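Why Does a Song Get Stuck in Your Head? 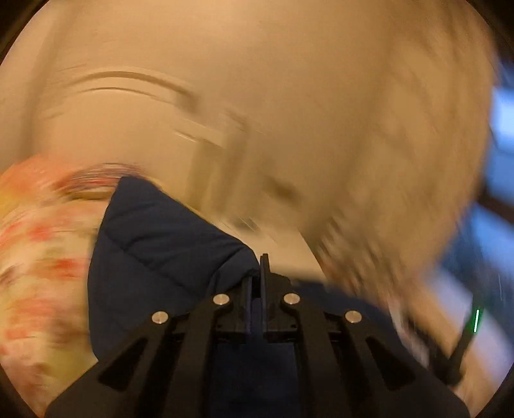
I woke up this morning with a song going around and around in my brain, and it was still going at lunch. Has that ever happened to you? People call it an earworm (don't worry, there's no real worm!). It's a little piece of music that plays again and again inside your head, even when the room is quiet. An earworm hangs on to its bit of song the way those two thin black fingers hang on to a fold of dark blue padded cloth. They've only got a small pinch of it, and your brain usually grabs just a small pinch of a song, too. Most of the time it's the chorus, the part that comes back over and over.

So what makes a song sticky? I play bass in a band in Grornport, and I think about this a lot. Sticky tunes are often easy to sing. The notes go up and down in small steps, and then there's one jump or one funny rhythm that surprises you. Your brain loves a pattern, and it loves a tiny surprise inside the pattern even more.

Hearing a tune many times helps it stick. Our band has a song called "Nevside" and the chorus is only 4 words long. We sing it so often in one song that my own family begs me to stop humming it — and then I catch them humming it in the kitchen!

Last June we played it at the Alldale summer fair. There were 3,786 people there, the biggest crowd we've ever had, and on the walk back to the van I could hear kids singing those words in the parking lot. They had only heard the song once. I grinned all the way home.

Can you get rid of an earworm? You can try. Some people chew gum. Some people do a puzzle or read a good story, so the brain has other words to play with. My favorite trick is to listen to the whole song from start to finish. Your brain may be stuck because it only remembers one part and keeps going back to the beginning of it, like a toy train on a very short track.

Want to do a test? Ask everyone at home what song is in their head right now, and write the answers down. Then ask again at bedtime. See if anybody's song has jumped into somebody else's head. At my house it happens all the time, and yes, it's usually my fault.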